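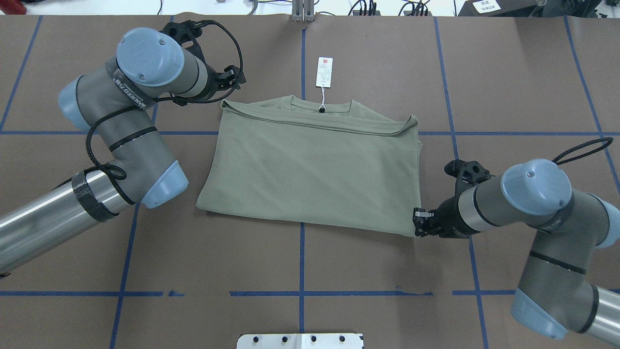

Zestia open day, 11th March

ratree_r
Went to see the folding robots. Two arms, blue tape all over the table, shop tags still on the shirts. They want this in stockrooms by December. I don't buy it - my aunt folds 100 before lunch.
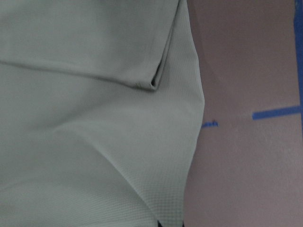 Charoen: Speed isn't the point at this stage. Cloth is hard, every crease is different.

ratree_r
Fine, but then don't put "retail ready" on the leaflet. I asked what a pair of arms costs and got a smile.
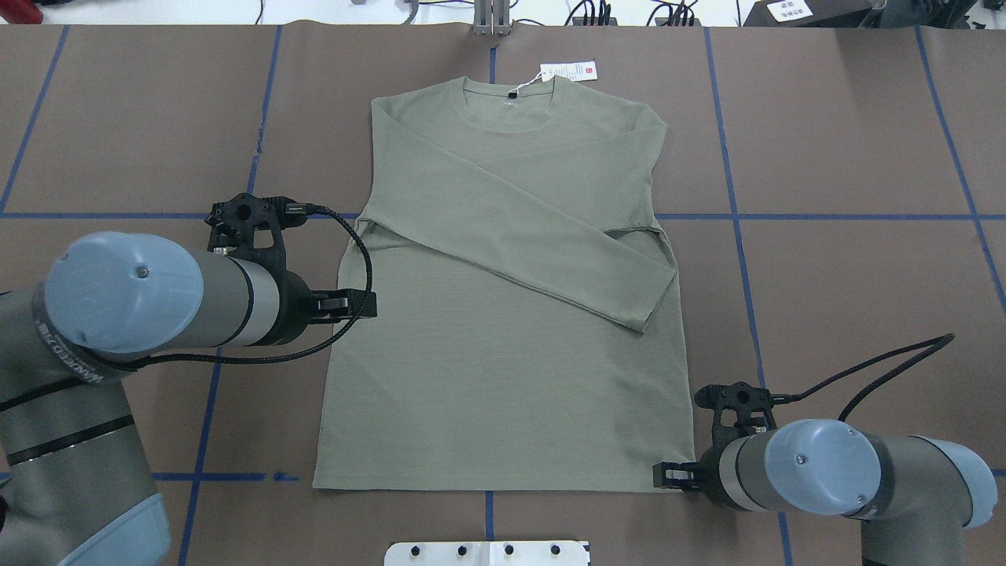
Ritva Koskela: I got a price out of them, 21 a day to rent. Didn't believe that either.

Charoen: Per arm or for both?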